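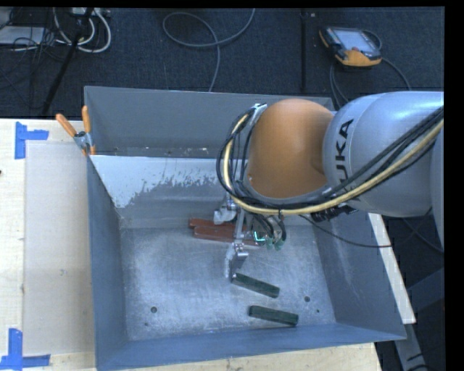 Gray metal bin on a pale wooden surface, orange arm joint over the back of it.

Twelve minutes to the bus. Marichka Ostapchuk had one boot on.

"Where's the other one," she said to the dog. Hladun looked at the door.

Porch, then. Cold boot, stiff tongue, a slug in it maybe, no, a leaf. She shoved her foot in and ran. Envelope in her coat. 187 dollars, all of it, counted last night on the bed and again at five in the morning with the lamp off.

The road down to Clirnby bends twice and then there is the chapel and then the stop. She could see the stop. No bus. Good. Or bad.

Wilson Puma was sitting on the wall with his trumpet case between his feet, eating a peach over his knees so it wouldn't get on his shirt.

"Has it gone?"

"Has what gone?"

"Wilson."

"No. It's late. It's June, he stops for the strawberries."

She sat. Her heart going like anything. Down the hill the lake was flat and white and there was one boat on it not moving.

"You got it?" he said.

She showed him the corner of the envelope.

"She'll want two hundred."

"She said one eighty."

"She said one eighty in March." He wiped his chin. "I've got 13. You can have the 13."

"I don't want your 13."

"Its just sitting there."

The accordion was her grandfather's. Red, a Teris, with a key missing up at the top where nobody plays anyhow. Her mother sold it the week after the funeral to Mrs. Lellmont at the shop, with the coats and the good pan, and didn't say. Marichka found out from the window. Walked past on her way to the dentist and there it was with a ticket on the strap.

She hadn't told her mother about the envelope. Six months of other people's ironing.

"What'll you do with it," Wilson said. "You can't play."

"I can play one."

"One what?"

"One song. The left hand of it."

He thought about that. Threw the peach stone at the chapel sign and missed. Then he undid the case, and tipped it, and from under the trumpet he took a ten and three ones folded very small, and he put them in her pocket, the outside one, and she let him.

Engine, up past the bend. They both stood up.

"I'll do the right hand," he said. "On this. If you tell me how it goes."

The bus came round with its door already open and she started humming it, too high, and had to stop and begin agian lower down.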